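Grippers on a Tuesday night
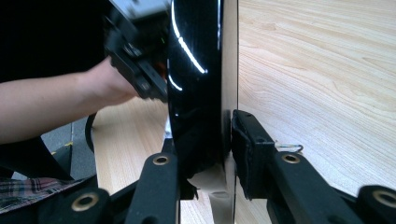
The glossy black panel in the jaws, at the club table.

I should say at the start that I went along to the robotics club because Loretta Fitzsimmons had been on at me since September and I had run out of ways to say no. She thinks I am unfair to robots. I think robots have had a very easy ride from people who only ever see them in two-minute videos with music on.

The club meets in the upstairs room at the Ovmont building, half past six on a Tuesday, and the project this term is what they call the handling task. You hold a gripper in your hand, a proper mechanical one with fingers and linkages, and you do ordinary jobs with it. Pick this up, put it down over there, hold it steady. Every go gets recorded. The recordings are supposed to teach an arm to do the same jobs without anybody holding on to it. That last part is for the spring, and I will come back to it, because I have been hearing about the spring in one form or another for most of my adult life.

Emrys Rees runs the evening. He used to teach metalwork and he has the manner still: he lets you get it wrong for exactly as long as it takes to be embarrassing and then leans over. He gave me the short version. There are 334 goes in the pile so far. They want 700 before the end of term. I asked why 700 and he said it was what Yuxi had put on the sheet. I asked Yuxi Jia why 700 and she said that 200 had been hopeless last year, so she had picked a bigger number. I liked her for that. I have sat through presentations by paid consultants with less behind them.

So, the work itself. The thing in the picture is a bad object. I mean that as a compliment to whoever chose it. It is shiny and curved and black, and anything with eyes on it, human or otherwise, has trouble working out where the surface is. You get a great white streak of reflection running down it and your brain wants the streak to be an edge. The actual edge is the thin pale grey strip down the side, and one finger has to press there with its rubber tip while the other lies flat against the opposite face. Squeeze too hard and it twists. Too soft and it slides down through the fingers, slowly, while you watch it go.

I had eleven tries and was told that four of them were usable. I would dispute one of the four.

What I noticed is how much of the job is being done by the person. When you hold a gripper, you don't stop having a wrist. You lean. You shift your elbow. If the panel starts to tip you have corrected it before you know it was tipping, and then the recording has a lovely smooth lift in it that owes nothing to the two fingers and everything to forty years of carrying trays. Berwyn Humphreys, who is the club's enthusiast (every club has one, and he is very good company), says this is the whole point. The machine learns the correction from you. I said it learns that a correction happened. He said what's the difference. I said I would let him know in the spring.

There is also the matter of the other hand. In a good many of the goes I watched, somebody has a free hand in there as well, holding some other bit of kit up close to the work. Fine, that is how people do things. I do the washing up with two hands. But the arm they are planning to use is one arm, and when I asked what it was going to do about the jobs where a second hand had been helping, there was a pause and then Emrys said we should probably have tea.

I don't want to be sour about it. The room was full and it was a wet night. Three of the younger ones had got into an argument about finger pads that was still going when I left, and it was a better argument than anything I heard in school at that age. One side wanted softer rubber all round. The other side said soft rubber hides your mistakes, because a squashy pad will hold anything you poke it at, and you never learn where the thing's weight is. They had started testing it by swapping the pads and writing down who dropped what. I would have paid to stay for that.

My complaint is with the sheet on the wall. It has a column for the job, a column for the person, and a column headed "success" with ticks in it. Of the 334 goes, 285 have a tick. That sounds splendid until you ask what a tick means, and then you get a different answer depending on who is nearest the biscuits. For Yuxi it means the object ended up where it was meant to be and the recording saved properly. For Berwyn it means the object ended up where it was meant to be. For one lad, who shall remain nameless, it meant he had enjoyed it.

If you feed that to anything, clever or not, you are going to get a muddle. I said so, perhaps more loudly than a visitor should. Yuxi had already said it in October and had written a one-page note, which was pinned up behind the coats. It was a good note. It asked for a tick, a cross or a question mark, and a few words on what went wrong whenever it wasn't a tick. I moved it to the front of the board and Emrys let me.

The other thing I would change is the objects. Two boxes of them, a lot of it donated, and nearly everything is either very easy or very silly. The glossy panel is one of the few where you can feel yourself having to think. Loretta says they are getting more awkward things in after half-term, and she has asked me to bring some from home. I have a colander with one loose handle and a hot water bottle that I suspect would finish the project off altogether.

On the walk back she asked whether I had changed my mind. I said I thought the people were learning a great deal and that I would wait and see about the arm. She said that was the most I had ever given anybody. I have agreed to go again next week, but only to look at the question marks.

Comments

Glenys James: The hot water bottle must be half full. Completely full is cheating. My money is on the colander.

Berwyn Humphreys: Very good company, I'll take that. It was five usable, by the way, I checked the sheet. You had put one of yours down as a failure and it saved perfectly well.

Reply from the author: Which rather makes my point about the sheet, Berwyn. See you Tuesday.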